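Home | Boards | New posts | Search | Log in

Filed under: Sorting and Storage > Buttons, beads and small bits

Inherited button tins - sort by colour or by size?

pinandtuck
Hello all, I've been reading this board since April and finally have something to ask. My aunt has passed her button tins on to me, 9 of them, and I'd love to get them into some kind of order before the new year. I started by colour, which looked lovely for an evening, but then I needed four matching shirt buttons and had to go through every white one I own! How do you all do it?

mossy_hem
Size first, every time. Colour is for looking at and size is for sewing. I keep shirt buttons, cardigan buttons and coat buttons apart, and thread the matching sets together on a bit of cotton so they can't wander off. 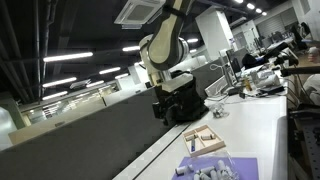 The one thing I'd say is don't make too many groups at the start. I did, years ago, and spent more time wondering where a button belonged than I ever saved in finding it again.

Fliletti
I'm afraid I disagree with mossy (fondly, as ever). I knit for small children and colour is the first thing I think of, and if a button is a shade too big I just make the buttonhole to suit. Mine are in old jam jars on the windowsill and they cheer me up no end.

mossy_hem
Windowsill! Do mind the sun, Fliletti. I had a jar of reds go quite pink on me.

Fliletti
It's a north window, you worrier.

old_bobbin
Could I put in a word for sorting by shank or holes? If you mend coats it matters far more than either. I bought a bag of 475 mixed buttons from Kivport last winter and that was the first split I made, then size after that. Colour I leave alone.

pinandtuck
Thank you, all of you, this is so kind. I think I'll try old_bobbin's way for the coat ones and mossy's for the rest - and perhaps one jar of pretty ones for the sill. Does anybody wash theirs first? Some of the tins smell rather strongly of mothballs.

old_bobbin
Warm water and a drop of washing-up liquid, then spread on a towel overnight. Keep any wood or leather ones out of it.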